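Housekeeping Practice, Unit 4
Session notes: the washbasin and its tap
Course tutor: Gudrun Sundqvist
Revised 2020-06-11

These notes go with the practical in the Grønli training flat. Read them before you come. The session lasts 40 minutes and you will work in pairs.

Before you start

Collect your tray from the store. It should hold two cloths (one for washing, one for drying), a soft brush, an old toothbrush, washing-up liquid and a bottle of diluted white vinegar. Put on gloves. Take away cups, soap dishes and anything else standing on the basin, and wash those separately.

Do not bring scouring powder or the green pads used in the kitchen unit. They scratch chrome, and the scratches stay dull however much you polish.

Order of work

Work from the dry dirt to the wet dirt. Brush or wipe up hair, dust and grit first. If you wet grit, it turns to paste and gets pushed into the joint between the basin and the wall. Grit under a cloth will also mark the tap.

Then wash in this order: back rim, deck, tap, bowl, overflow, waste. Rinse the cloth between the deck and the tap.

Parts of the tap

You need the names for your written record. The type used in this unit has two handles and one spout on a shared base.

Deck plate: the long plate the handles and spout stand on. Soap collects along its edge. Use the toothbrush.
Handle bases: the round domed parts at the ends of the plate.
Lever handles: wipe the underside as well as the top.
Spout: wash it from the back towards the outlet.
Lift rod: the small knob that works the pop-up drain. Clean round the stem and the collar. Pull and push gently, and leave the drain open when you finish.

When you inspect, look behind the tap first. Small dark specks show up clearly on a white deck, and they gather in a line along the back where a quick wipe in front of the tap misses them. Chrome can shine well while the surface behind it still has bits on it, so a bright tap is not enough for a pass.

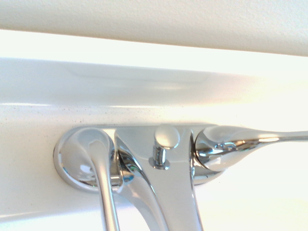 Limescale

Look at the outlet of the spout and the foot of each handle. For light scale, lay a cloth dampened with diluted vinegar over the place for 14 minutes, then rinse with plain water and dry. Do not leave it longer, and do not use vinegar on brass or gold-coloured fittings. Heavy scale is to be reported. Do not chip at it.

Never mix vinegar with bleach. Check what was used in the room before you.

Drying

Dry the tap last, with the second cloth, so that it is free of drops and smears. Stand to one side and look along the deck plate with the light on. Marks you cannot see from the front will show.

Written record

Fill in the sheet for each basin: surfaces cleaned, products used, faults found. Write "loose handle, left" and not "tap broken". Hand the sheet to Bendik Öberg before you leave the flat.

Next session: shower screens and tiles. Read section 4 of the Clunden booklet.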